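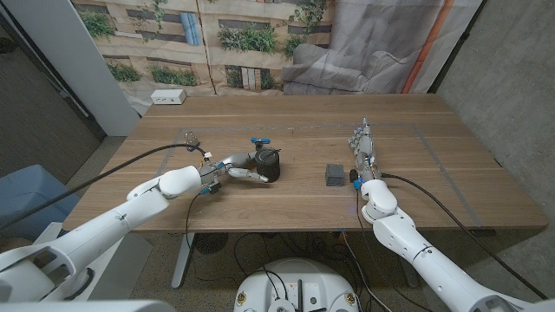 Posted in: Home Workshop > Tables and Benches

How to mark a work area on a wooden table

A good wooden table is nice to work on, but small things wander to the edges and fall. I use a rectangle of thin gray tape. My friend Zanele Sithole showed me this method in March, and I have changed it only a little.

1. Wipe the table with a cloth and let it dry completely. Tape does not like dust, and it likes wax even less.

2. Measure before you cut. My long side is 115 cm, and I leave about 20 cm free at the front for my arms. Make small pencil dots at the corners — they will be hidden after.

3. Put the long strips first. Hold the roll low and pull slowly. If you stretch the tape, it will shrink back later and the corners will open.

4. Rub each strip with something smooth, but not with your nail, it can leave a line in soft wood.

Now choose what is allowed inside. I keep only the things for the present job. Dark objects are easy to see on brown wood, but a black surface can hide its details, so turn each piece to the light and look at it before you put it down.

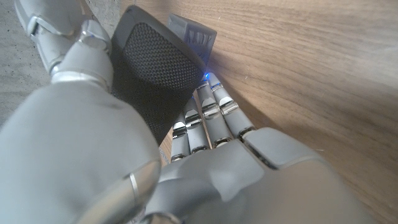
Black face with a fine dotted texture and a smooth rim.

Tall round things should stand upright, with free space on every side so you can take hold of them without pushing the neighbor. 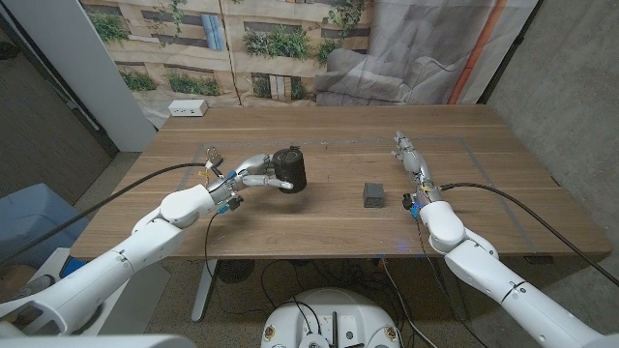 Small square things go next to the tall ones, never behind, or you will forget them. Keep cables outside the middle if you can. When the tape becomes dirty, peel it at a low angle and start again from step 1.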